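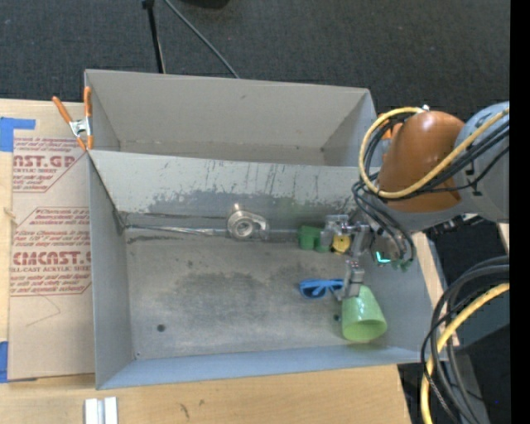 Óculos de sol, um copo verde-claro tombado e a garra suspensa: uma tarde de trabalho na bancada da Tunau.

A paciência de um braço que hesita

Quando cheguei à oficina da Tunau, o programa estava parado há quatro minutos e ninguém parecia aflito com isso. Huia Sutcliffe, de pé junto à bancada, com uma caneca de chá na mão esquerda e a direita pousada perto do botão de emergência (hábito antigo, explicou-me depois, que lhe ficou de outros empregos), olhava para um monitor onde uma coluna de números subia devagar. "Está a pensar", disse-me, como quem apresenta um parente um bocadinho lento mas de bom coração. E eu, que tinha vindo de comboio a imaginar máquinas velozes e gestos impecáveis, puxei de um banco e esperei também.

Fiquei três dias. O que me tinham prometido era uma visita a um sistema que apanha objetos misturados dentro de um recipiente, coisa que qualquer criança de dois anos faz enquanto conversa com o cão, e que dá a esta gente um trabalho de que eu não fazia a mais pequena ideia. Num armazém, numa lavandaria, numa linha de triagem, há sempre uma caixa em que tudo vem de qualquer maneira, e há sempre uma pessoa que mete lá a mão. Substituir essa mão é um problema de motores, claro, e de metal, e de cabos que se torcem onde não devem. Mas a maior parte das horas gasta-se no software, e foi do software que falámos, quase sempre com comida pelo meio.

O programa chama-se Moson. Nasceu como uma coleção de pequenas ferramentas que Iddrisu Dramani escreveu para uso próprio, sem grande cerimónia, e cresceu até ter três partes que os da casa tratam pelo nome simples: a que vê, a que escolhe e a que mexe. Iddrisu é responsável pela segunda, e tem por ela um carinho que se nota. Falou-me dela durante um almoço inteiro, com o arroz a arrefecer.

Comecemos pela que vê, que é de Rajeshwari Sastry. Ela veio da cartografia, onde passou anos a alinhar fotografias aéreas, e diz que o salto foi menor do que parece - no fundo, continua a perguntar onde acaba uma coisa e começa outra. O recipiente da bancada é de metal cinzento, com paredes inclinadas e uma divisória atravessada que já tem a sua conta de riscos escuros, e para Rajeshwari cada uma dessas marcas é uma discussão. Uma mancha no fundo pode ser uma mancha ou pode ser uma peça rasa. Um reflexo no metal pode ser um bordo. Uma peça metálica brilhante encostada à divisória muda de aspeto conforme o ângulo da luz, e um par de óculos de lentes escuras é, para um sensor de profundidade, uma espécie de poço.

"As lentes comem-me os pontos", queixou-se ela, e mostrou-me no ecrã uma nuvem colorida com dois buracos no sítio onde eu, a olho nu, via muito bem uns óculos azuis. A solução que encontraram foi deixar de exigir que a câmara soubesse tudo. O módulo de visão do Moson entrega, para cada região, uma estimativa e um grau de confiança, e quando a confiança é baixa diz que é baixa. Parece pouco. Levou onze meses e obrigou a deitar fora uma versão inteira, de que ainda se fala com alguma saudade.

A escolha vem a seguir, e foi ela que me prendeu mais. Imaginem que têm diante de vocês um molho de coisas e que podem agarrar cada uma de muitas maneiras: por cima, de lado, pela borda, pelo meio. O planeador do Moson gera até 180 candidatos para cada tentativa e depois vai-os riscando. Este bate na parede. Aquele obriga o pulso a dobrar-se para lá do que pode. Aqueloutro até chegava ao objeto, mas arrastava o vizinho pelo caminho. Os que sobram recebem uma nota, e a nota mistura a geometria com aquilo que o programa aprendeu das tentativas anteriores.

"O copo é um bom professor", disse Iddrisu, e pôs-se a explicar porquê com um copo de plástico da cozinha, que deitou na mesa entre nós os dois. De pé, um copo aceita quase tudo. Deitado, rebola. Se um dedo da garra lhe toca antes do outro, foge para o lado oposto, e a nota calculada um segundo antes deixa de valer. Durante muito tempo o planeador tratava o mundo como se ele ficasse quieto à espera, e as falhas com objetos redondos eram tantas que alguém colou na parede um desenho de um copo com asas. A versão que vi já simula um empurrãozinho antes de decidir. Pergunta, por assim dizer: se eu me enganar um bocado, para onde é que isto vai? E prefere as pegas em que o engano não custa caro.

É esse cálculo que explica os silêncios. O braço, com a sua articulação cor de laranja e aquele feixe de cabos pretos e amarelos a dar a volta por cima, desce até perto do objeto e às vezes fica ali, a dois dedos de nada, enquanto o programa refaz as contas com a imagem mais recente. Na primeira manhã achei aquilo um defeito. Na terceira já me apanhava a suster a respiração com ele.

A parte que mexe é de Gangadharan Reddy, homem de poucas palavras e de muitos ficheiros de registo. Trabalhou na Gusport, uma empresa de equipamento portuário que fabrica guindastes pequenos, e trouxe de lá uma desconfiança saudável em relação a tudo o que se move depressa. O seu controlador não segue apenas a trajetória que o planeador lhe manda; mede a força que volta. Se a garra toca no fundo do recipiente mais cedo do que o previsto, cede. Se aperta e sente pouca resistência, afrouxa e avisa. Perguntei-lhe qual era a linha de código de que mais se orgulhava, pergunta de jornalista, bem sei, e ele pensou tanto tempo que cheguei a julgar que se tinha esquecido de mim. Depois abriu um ficheiro e mostrou-me um limite de velocidade nos últimos centímetros da descida. Uma linha, um número: 170 milímetros por segundo. Antes dela, contou, partiam-se coisas.

Partiram-se bastantes. Há uma gaveta na oficina onde guardam os restos de que gostavam mais, e passei com Huia um bom quarto de hora a remexer nela. Cada caco tem uma história e quase todas acabam em software: um arredondamento mal feito, dois relógios desacertados, uma mensagem que chegou atrasada e foi obedecida na mesma. Esta última deu origem àquilo a que chamam a regra da carta velha. Todas as ordens que circulam entre os módulos levam a hora em que foram escritas, e se uma chega com mais de 105 milissegundos de atraso, o controlador recusa-a e pede outra. Huia contou-me isto com a gaveta aberta e uma asa de chávena entre os dedos, e eu pensei em quantas discussões de família se teriam evitado com uma regra parecida.

Falta falar das ferramentas, e Bindu Hegde não me perdoaria se eu as deixasse de fora. Foi ela quem construiu o Kamath, o programa que grava e volta a passar cada tentativa, com tudo alinhado no tempo: as imagens, os candidatos, as notas, as forças, os comandos. Quando alguma coisa corre mal, abre-se o Kamath, anda-se para trás com uma barra deslizante e vê-se o momento em que a máquina mudou de ideias. Bindu defende, com uma convicção que fez sorrir os colegas, que metade dos avanços do último ano veio dali. Antes, dizia-me ela, discutiam de memória, e a memória de cada um dava sempre razão ao próprio.

Pedi-lhe que me mostrasse uma falha bonita. Ela riu-se, procurou um pouco e abriu uma sessão de agosto. No ecrã, o planeador tinha escolhido um bloco de plástico encostado à parede, uma pega perfeitamente sensata, com boa nota; e, no entanto, a garra fechava-se no vazio. Andámos para trás, depois para a frente, depois outra vez para trás, cada vez mais devagar. A câmara tinha sido calibrada de manhã, o suporte aquecera ao sol da janela, e a diferença chegava para falhar tudo o que estivesse junto à parede, embora no centro quase não se notasse. Demoraram uma semana a perceber. Hoje o Moson confere a calibração sozinho entre tentativas, a partir de pontos fixos que sabe onde devem estar, e há uma cortina na janela.

Gostei muito da cortina. Nas apresentações que se fazem destas coisas fala-se de modelos e de dados, e com razão, mas a oficina vive também de soluções domésticas: molas cor de laranja a segurar um cartão, fita azul nos cantos, um banco com a altura certa para se ver o fundo do recipiente sem dobrar as costas. Rajeshwari tem uma teoria sobre isto, a de que um sistema de perceção é tão bom como a paciência de quem lhe arruma a mesa. Gangadharan discorda e acha que o sistema tem de aguentar a mesa como ela vier. Ouvi os dois a debater o assunto enquanto lavavam a loiça, e pareceu-me que já o tinham feito muitas vezes e que nenhum dos dois tinha pressa de ganhar.

Quanto ao futuro, são mais prudentes do que eu gostaria para efeitos de manchete. Há um teste maior combinado para a primavera, uma série de 999 tentativas seguidas sem que uma pessoa toque no recipiente, e Iddrisu anda a dormir mal por causa dele. Sabe que os objetos acabam por se juntar nos cantos, onde os dedos da garra entram com dificuldade, e está a ensinar o planeador a desistir de vez em quando de agarrar e a limitar-se a empurrar uma coisa para o meio, para a apanhar na volta seguinte. Parece-lhe quase batota. A mim pareceu-me exatamente o que faço com as últimas ervilhas do prato, e disse-lho, e ele apontou a frase num caderno sem me dizer para quê.

No último dia fiquei até tarde. Huia tinha mudado dois parâmetros na nota das pegas e queria ver o efeito antes de ir para casa, de maneira que nos sentámos lado a lado, já com os casacos vestidos, a olhar para o braço. Desceu, parou, corrigiu um nadinha para a esquerda. A coluna de números recomeçou a subir no monitor. Ela perguntou-me a que horas era o meu comboio, eu disse-lhe que havia outro depois desse, e ela foi pôr água ao lume para mais chá.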